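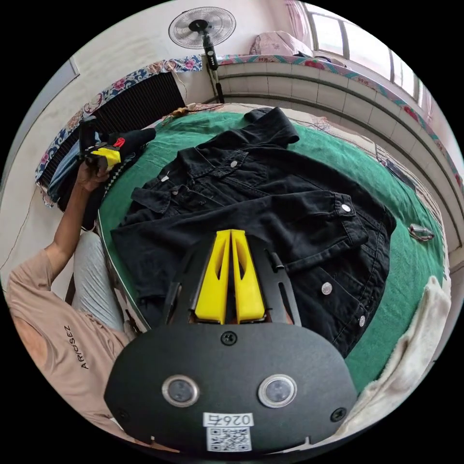 How long should a good jacket last? Longer than you'd guess, if you're willing to mend it while the holes are still small.

Mavis Villanueva has been fixing clothes in the back of her shop, Judness, for so many years that she now sees grandchildren wearing coats she first patched for their grandmothers. She loves denim best. It frays slowly, she told me over a second pot of tea (she insisted on the second pot), and it gives you plenty of warning at the elbows and cuffs before anything serious happens.

Her advice is easy to follow. Wash it cold, inside out, and hang it up to dry. Keep a needle and strong cotton thread in the kitchen drawer, where you'll see them. And when a button starts to wobble, sew it down that same evening - she's quite firm on this one, and I went home and did two of mine before supper.

Citlali Ocampo, who learned from her, runs the beginners' class in May.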